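Pavden show home open day — quick notes

Got there just after ten, car park already full, so left the car by the church and walked down. July, hot, no shade on that road at all. Worth knowing if you're going with small kids.

Junel are building 50 houses on the old dairy land and they opened two of them for people to poke round. Tea and a biscuit in the garage of the first one. You sign in, get a folder, off you go. No pushy sales talk, which I was braced for.

Tarek Farouk did the walk round for our lot. Knows his stuff, talks fast. Main points I scribbled down:

Ground floor is 900 square feet in the bigger type. Feels it too. Kitchen at the back, decent window over the sink, larder cupboard under the stairs. Smaller type loses the larder and the utility, which would be a dealbreaker for us.

Service charge is 849 a year. Covers the grass, the play area and the pond. Asked what happens if it goes up, got told it's reviewed every year. So it'll go up.

Heating all electric. Two people asked about bills and didn't get a proper figure. Ehab Shehata from the site office took emails and said he'd send something over. Nothing yet but it's only been a couple of days.

Flooring isn't included. Carpets upstairs are extra as well, 2370 for the whole house if you go through them. My sister paid less for hers but that was three years ago and a smaller place.

Upstairs — third bedroom is a box room, lets be fair. Cot or a desk, not both. Bathroom nice, proper bath, a shelf you can reach. Doors felt a bit light. Stairs didn't creak.
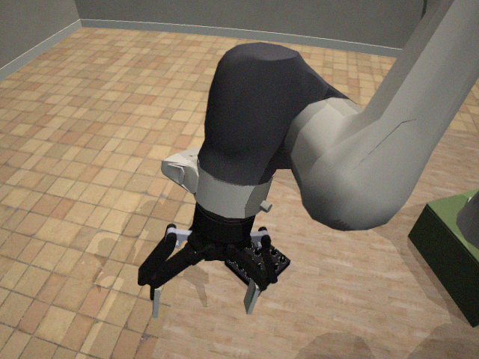 Storage was the other thing I wanted to check. One cupboard on the landing and the tank takes up most of it. Loft is boarded in the middle only. Hoover will end up in the hall like it does now.

Outside, gardens face all ways depending on plot, so get the site plan and take a pencil. Plots along Irier Lane get the evening sun but also the lorries untill the second phase is done. No date for that on the board.

Lunch at Kneževič on the corner after. Bean soup, good bread, slow service. They shut at three.

Next open day is next month, same hours. Bring a tape measure, they didn't have a spare.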